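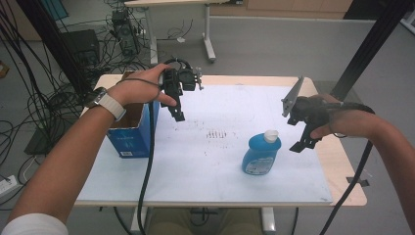 A blue box and a blue bottle of detergent on my worktable.

Why does soap need so many different kinds of containers? I got asked that on a Saturday by a kid in my packing class, and I gave a terrible answer. I said, "Well, because it does." So I went home and thought about it, and now I want to have another go, because packing is one of my favorite things in the whole world and I don't get to talk about it nearly enough!

Let's start with the box. Cardboard looks like plain thick paper, but a lot of it is a kind of sandwich. Next time you get a torn box at home, peek at the ripped edge. If you see a wavy layer squashed between two flat ones, you've found the clever part. Those waves are little arches, like the arches under a bridge, standing side by side. Push down on one arch made of paper and it flops. Push down on a whole row of them, glued in place, and they push back. (Cereal boxes don't have the waves. They're just one stiff sheet, folded, and that's fine for cereal.)

A box has one big weakness, though. The open top! With the flaps up, the sides can lean and wobble. Fold them down and tape them and suddenly all the walls are holding on to each other. Try it with an empty box. Press gently on one side while it's open, then close it and press again. You'll feel the difference right away.

Now the bottle. Detergent is a liquid, and liquids are sneaky. Leave one tiny gap and they'll find it. So the bottle is made of plastic with no corners for the soap to leak through, and the cap screws on. Look closely at the neck of a bottle sometime, with the cap off and a grown-up nearby. There's a ridge that goes around and around like a slide at the playground. That's called a thread. When you twist the cap, it rides down the thread and gets pulled tight against the rim. Detergent isn't for tasting or for getting in your eyes, so that's one to look at and leave alone.

Here's a question I love. Which goes in the box first, the heavy thing or the light thing? Heavy first! My old teacher, Miloslav Holub, used to make us pack a box the wrong way on purpose. He'd have us put a bag of chips on the bottom and a 700 gram jar of beans on top of it, and then he'd walk the box down the hall and back. The crunching sounds were awful. We ate the crumbs with spoons.

Then there's the ball problem. A ball is the rudest shape there is, if you're a packer. It has no flat side to sit on. It touches the bottom of the box at one little spot, and it touches each wall at one little spot (if it touches them at all), and everywhere else there's just air.

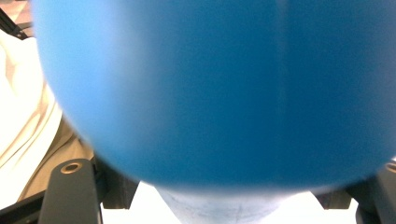 So the trick is to hold a ball from more than one side. Think about how you catch one. You don't poke it with one finger, you bring your hands in from both sides and a bit underneath. Packing works the same way. Crumple up some old paper, tuck it under the curve on the left, then do the same on the right, and keep going until the ball stops rolling when you tilt the box. If it still moves, more paper!

And what about all the air in the corners? Small things can live there. Socks are great. I once fitted 3 pairs around a single ball, and the lid still closed.

Want to try a packing game? You need an empty box, a ball that fits inside it, something with a flat bottom (an empty, rinsed-out bottle is good), and some socks. Set a timer for 60 seconds. Pack everything so that the box can close, then pick it up and give it a gentle shake. Listen. If you hear a bump, something has room to move, so open it up and find out what. My first try bumped like a drum.

You can draw your plan before you start, too. I put a big sheet of paper over the table and do my scribbling right there, which my family thinks is very silly. Draw the box from the top as a rectangle, then the ball as a circle and the bottle as whatever shape its bottom is. Move the shapes around until they fit. Then see if the real things agree with your drawing — mine argue with me quite a lot.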